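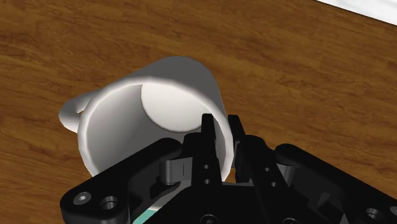
Small repairs should be part of the price

Last April the kettle I had owned for 11 years stopped switching itself off. The fault was in a small plastic catch under the lid. I rang Vistar, who made it, and was told the catch was not sold separately. They offered me a discount on a new kettle.

I took the old one to the repair shop on the market side of town, where a man filed down a catch from a scrapped model and fitted it while I waited. He charged me less than the discount was worth. The kettle still works.

My view is simple. A firm that sells a household item should have to sell the parts that wear out, at a fair price, for as long as the item can reasonably be expected to last. We already expect this of cars. I can get a wing mirror for a car that went out of production before my daughter started school, but I can't get a lid catch.
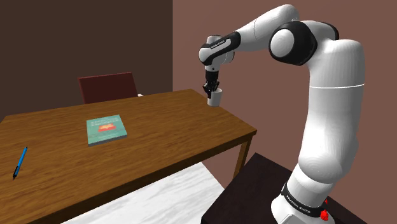

The usual reply is cost. Storing parts takes space, and most of them will never be asked for. I accept that. But the cost does not vanish when the firm refuses to carry it. It goes to the buyer, who pays for a second kettle, and to the council, which has to get rid of the first. Our own tip now has 2 skips for small electrical goods where it used to have one, and both were full when I went.

Dratska, who make the vacuum cleaner I use, sell nearly every part of it through their own site. A new hose cost me £39, and I grumbled at that, but it came in 3 days and I fitted it with a screwdriver. I would buy from them again – and I won't be buying from Vistar.

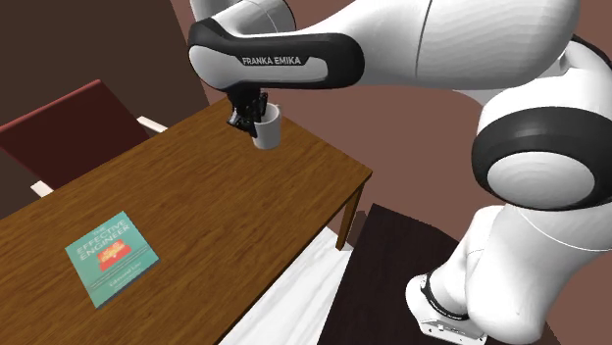 T. R. Kumsa
2025-06-02

Some people say that shoppers don't care about parts, or they would ask about them. I never asked either, until April. It is hard to ask about a catch you don't know exists. A line on the box would help: parts sold until such a year. Fridges carry an energy label and people soon learned to read it.

I would start with kettles, toasters, irons and vacuum cleaners, and leave phones for later. They are a harder case, and arguing over them has held up the easy ones for too long.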